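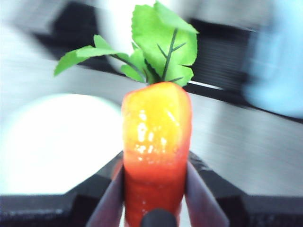

Kendance School Gardens and Kitchens
Second progress report to the Kemon Fund
Prepared by Kalkidan Gebru, project coordinator
19th February

Dear Marlene Brandão,

I send you our second report on the school gardens and kitchens in Gidey district. It covers the period from the start of the school year until the end of January. The financial tables are in a separate file, prepared by Fadi Chamoun, and I refer to them only where it is necessary.

1. Where the work stands

The grant agreement foresees gardens in 14 primary schools. At the time of writing, eleven schools have a garden which is planted and watered. Two schools have the beds prepared but are waiting for the fence. The last one, the school at the upper road, has not started. The land there is shared with the health post, and the two sides did not yet sign the paper about who may use it. Kidus Araya has visited the school director three times for this question. We expect the signature before the long rains, but I do not wish to promise it.

In the eleven working gardens the pupils grow mainly carrots, onions, kale, beetroot and Swiss chard. Tomatoes were tried in four schools and did badly in three of them because of blight. We will not buy tomato seed again this season, and the money is moved to onion sets, as we agreed by telephone.

2. Lessons in the classroom

The garden lessons are given by the class teachers and not by our staff. We give a two-day training and a folder with 30 lesson plans, from the parts of a plant to the cooking of a simple stew. During this period 102 teachers finished the training. This is more than we had planned, for the reason that several directors asked to send also the teachers of the first grades. We accepted, and the cost of the additional lunches is shown in the tables.

The youngest classes cannot work outside for a long time, so the first lessons are made indoors, with sorting games and songs. The teachers ask the children which part of the plant we eat, the root, the leaf or the fruit. The carrot lesson is the one they ask to repeat. The potato lesson is difficult to explain in both languages and Bethel Yilma is rewriting it.

Teachers told us that the folder is too heavy and that the pages come out. For the next printing we will use two thin books in place of one folder.

3. Kitchens and meals

Five schools have a kitchen that is in use. The others receive their vegetables as a basket for the families, which is shared on the last school day of each week. From the start of the school year the five kitchens have served 2,231 meals with at least one vegetable from the garden. The number is lower than we hoped. In December the kitchens were closed for longer than the calendar said, as the delivery of cooking oil did not come and the cooks could not prepare the food without it.

The new stoves from Tiltby arrived in good condition. One of them was delivered with the wrong pipe, and the company has replaced it without charge. The cooks are satisfied with the stoves, although they say that the big pot stands too high for the shorter women. A local carpenter has made a low step for each kitchen and this solved the matter.

4. Water

Water remains our most serious difficulty. In three schools the tank is empty by the middle of the dry season and the pupils bring water from home in small bottles. We do not like this practice and we have asked the directors to stop it. We propose to use the remaining money of the fence line for two more roof gutters. Your written agreement is needed for this change, because it moves money between two budget lines.

5. What we learned

We began with large beds, and this was a mistake. When a bed is large, the children step in it to reach the middle. In the newer schools the beds are narrow, with a path on each side, and fewer plants are lost. We are now dividing the old beds also, when the crop is out.

It was also too early to sow carrots directly after the heavy rain. The soil became hard on the top and the seed did not come through in many rows. Bethel now advises the schools to cover the rows with dry grass until the first leaves are seen.

6. Plan for the next months

Complete the fences in the two waiting schools.
Finish the land paper for the upper road school.
Print the new lesson books.
Hold a refresher day for the cooks, with a session on food storage.
Install the gutters, if you agree.

I would be grateful to receive your answer on point 4 before we order the materials. Kidus is available to show you the gardens if you visit the district, and the best hour is in the morning, when the classes are outside.

With respectful greetings,
Kalkidan Gebru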